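# Funeral Arranger and Service Assistant, Flarneck branch

Skomard Funeral Directors — permanent post, 37.5 hours a week
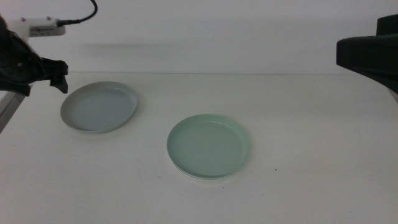

Skomard arranges burials, cremations and memorial services from its branches in Celdale and Flarneck. The Flarneck branch has a service room seating 80, two arrangement rooms and a small kitchen, and the post is based there. Most families who hold a service with us also ask for the room afterwards, so the work is split between arranging and hosting. Hosting includes laying out for refreshments on a white table, with plain round plates of the shallow, raised-rim sort, in quiet colours such as pale grey or mint green. Outside caterers supply the food. The arranger receives it, checks it against the order and sets it out before the family returns from the cemetery or crematorium.

## Duties

- Meet families by appointment, at the branch or at home, and record their instructions on the arrangement form.
- Prepare written estimates and explain each charge, including fees paid to third parties.
- Book ministers, celebrants, organists, cemeteries and crematoria, and confirm each booking in writing.
- Check statutory forms for completeness and send them on by the required deadline.
- Draft death notices and orders of service for the family's approval. Names, dates and times are read back aloud before anything goes to print.
- Receive visitors to the chapel of rest and keep the visiting register.
- Set up the service room, including seating, music and the lectern microphone.
- Receive, label and record ashes, and release them only against a signed authority.

The arranger doesn't carry out embalming. Help with bearing is asked for on occasion and is voluntary.

## Records

All cases are entered in Nasr, our case record system, on the day of first contact. Paper forms are scanned and the originals kept in the branch safe. The Flarneck branch opened 448 case files last year, a number of them transferred from Celdale, so accurate filing matters as much as speed. Training in Nasr takes up most of the first fortnight.

## What we require

- At least one year in a post dealing directly with the public.
- Clear written English and careful proofreading.
- A full driving licence valid in the UK.
- Willingness to join the out-of-hours telephone rota, one week in eight.

A recognised qualification in funeral arranging is useful but not essential. Staff without one are enrolled after probation and Skomard pays the course fees. Applicants who have been recently bereaved are welcome to apply, and may ask for a later start date.

## Terms

Normal hours are 8.30 a.m. to 5 p.m. with an hour unpaid for lunch. Weekend services are covered by rota, with time off in lieu. The rota carries an allowance of £3,000 a year, paid monthly on top of salary. The salary scale is sent out with the application pack. Dark suit, overcoat and gloves are supplied. Probation is six months, with a review at the halfway point.

## How to apply

Ask for the pack at either branch, in person or by telephone. Return the form with a covering letter of no more than two pages, addressed to Hatem Sqalli, Branch Manager, Skomard Funeral Directors, Flarneck. CVs without a form can't be considered. Interviews are held at Flarneck in June and include a short proofreading exercise — please bring reading glasses if you use them. References are taken up only after an offer has been made.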